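Teaching by Hand: The Upstairs Office at Tidosholm

3 min read

Print this page | E-mail this page

Clirnis packs and sorts small office goods for other companies. In March the Tidosholm site began moving part of its sorting work to robot arms, under a project called Skikness. The arms learn from recordings of people doing the same jobs with hand-held grippers. The recording is done upstairs, in an ordinary office, by staff who used to work the packing line.

One person works at the white table with a gripper in each hand, picking up small objects and putting them down again.

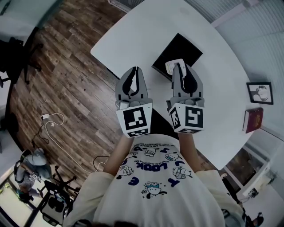 A full set for one task is 229 recordings. Most people need a few days before their movements are even enough to use. The common mistake is going too fast, a habit from the line, where speed was what counted. Shifts upstairs are split into blocks of 20 minutes because wrists get tired, and operators change places between blocks.

Pay stayed at the line rate for the first two months. It was then moved up one grade after the staff asked for the work to be listed as skilled. Three people have gone back downstairs by choice. They missed the company and the radio.

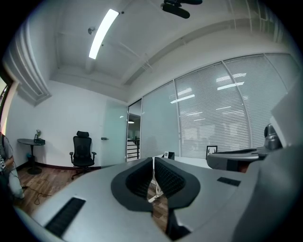 Tsang, the firm that supplies the training software, checks the recordings every Wednesday and sends back the ones that can't be used. By the end of the spring the office had 2144 accepted. The first arm now runs on the line during the morning shift, with an operator beside it to clear jams and set out stock. Evening shift is still all hand work. Management has said no jobs will go this year and has not said anything about next year.

Print this page | E-mail this page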